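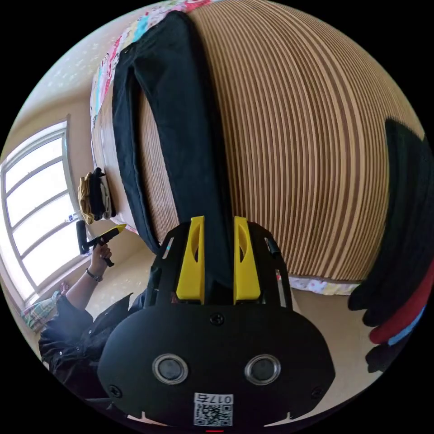

How germs pass from person to person

A germ is a living thing, or something close to one, that is too small to see without a microscope. Some germs cause illness. Bacteria and viruses are the two kinds you will hear about most often.

A virus cannot multiply on its own. It has to get inside a living cell first. The cell then makes copies of the virus, and the copies move on to other cells.

Ways germs travel

Through the air. A cough or a sneeze sends out tiny drops of liquid. Large drops fall quickly. Very small ones can float for a while and be breathed in by someone else.

By touch. Germs on a hand can move to a door handle, and from there to another hand. They enter the body when that hand rubs an eye, the nose or the mouth.

In food and water. Raw meat and dirty water can carry bacteria. Cooking food all the way through kills most of them.

What is an outbreak?

An outbreak is when more people than usual catch the same illness in one place. Suppose the town of Vunero normally has 22 cases of a stomach bug in August. One year it has 104. Health workers would call that an outbreak and look for the cause – a shared meal, perhaps, or a swimming pool.

How to slow germs down

Wash your hands with soap before eating and after using the toilet. Cover a cough with a tissue or your elbow. Put used tissues in the bin. Stay at home when a doctor or your parent says you should.

Words to know

Cell: the smallest living part of a plant or animal.
Infection: what happens when germs get into the body and multiply.
Symptom: a sign of illness that a person feels or notices, such as a sore throat.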